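Opening a Desktop Computer for Inspection
Utlow Equipment Services – Staff Guidance

Before work begins, staff must shut down the computer, unplug the mains lead and hold the power button for seven seconds. The case should be laid on its side on a firm table and the side panel removed.
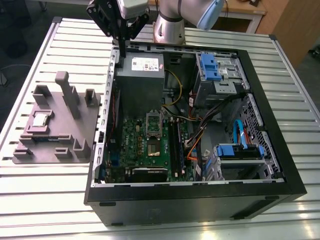 Cables should be eased away from the board by hand – never pulled by the wires. If the processor is to be replaced, raise the lever beside the socket and open the metal frame fully. The contacts must not be touched.

Check that each memory module is seated squarely in its slot. Any fault should be entered on Form 16 before the panel is refitted.

Questions may be addressed to Neelam Nigam at the Flundcombe workshop.

Last revised: 27/06/2021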